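Robot Safety and Faults, Unit 8 handout
Ciklow Technical Program
24 shares | 3 comments

Read before lab. Bring it with you, we will mark it up. Covers the Bavesard cell fault from November and what you are supposed to take from it.

1. What the job was

Two-arm cell, Bavesard site. Right arm reaches into an open-front box and pulls a part off a shelf. Left arm holds a small part and waits, then the two meet over the table and hand off. Simple. Ran fine in simulation. Ran fine on the real cell too, for a good while. Then it didn't.

The task software was Bririer, motion planning included. The cell controller was called Pan. Keep the two straight, half of last year's reports mixed them up and I had to send them back.

2. What happened

Cycle 1269. Right hand goes into the box on a normal reach. Pan loses the position feedback from the wrist joint. It does NOT stop. It keeps using the last good value and carries on with the move.

So the controller thinks the wrist is still. The wrist is turning. Back of the hand comes up against the inside top of the box, and the box gets pushed back along the table until the arm trips on overload. Time was 2:40 in the afternoon, operator was at the panel, gate closed. No injury. One cracked hand cover, one bent shelf bracket.

Left arm never moved. It was waiting for a "ready" signal from the right side and sat there in hold, still gripping. Remember that for section 4.

3. Why it happened

Stale data. Write that down. The feedback message had no time stamp check, so an old value looked exactly like a new one.

Three things lined up:
- connector at the wrist was loose (the first cause, mechanical)
- Pan had a timeout setting for lost feedback, set to 1000 ms. Way too long for a hand inside a box
- overload limit was set high after some nuisance trips earlier, and never put back

Any one of these by itself is a small problem. The loose connector is the one everybody wants to talk about in their report. Please dont stop there. Connectors come loose. The question is what the controller does when one does.

On the timeout. Say the hand moves at 250 mm per second. In 1000 ms it goes 250 mm with no good feedback. Compare that to the clearance inside the box. Do this math yourself in the lab book, show units.

4. The part people miss

The recovery. After the trip the operator cleared the fault and pressed resume. Bririer had the right arm marked as "reach done" since the move command had timed out and not failed. So the ready signal went out. Left arm started its handoff move toward a hand that was still jammed in the box.

Operator hit the E-stop. Good call, fast. But the stop should not have depended on that.

Rule for this course: a timeout is not a success. A timeout is an unknown. Unknown means stop, check, re-home, then restart from a known pose.

5. Sim replay

For lab you rebuild the fault in simulation. Start pose is left hand closed and held over the table, right hand open, palm down, fingers at the mouth of the box. Don't change the start pose or your logs won't line up with mine.
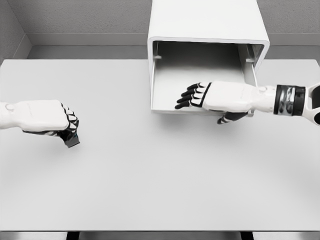 Steps:
a) run the reach clean once, save the log
b) freeze the wrist value partway in, leave the timeout at 1000
c) run again, note where contact happens
d) drop the timeout until there is no contact. Record the number
e) now clear the fault and press resume. Watch the left arm, not the right

Most groups rush e). It is worth the most points.

Sim will not give you the cracked cover, the contact model is too soft for that. Also the box in the sim may slide more easily than the real one did. Put a line about this in your report under limits.

6. For your report

Two pages max. Timeline, causes, fix for each cause, and how you would test the fix. "Retrain the operator" is not a fix here, the operator did fine. If you suggest a new overload limit say how you got teh number.

Before touching the real cell: lockout on, both arms re-homed, gate key in your pocket. If a part is still in a gripper you do not reach in to take it. Open the gripper from the panel.

Next unit is hold states and dropped parts. Read the grip force pages first.

3 comments | Share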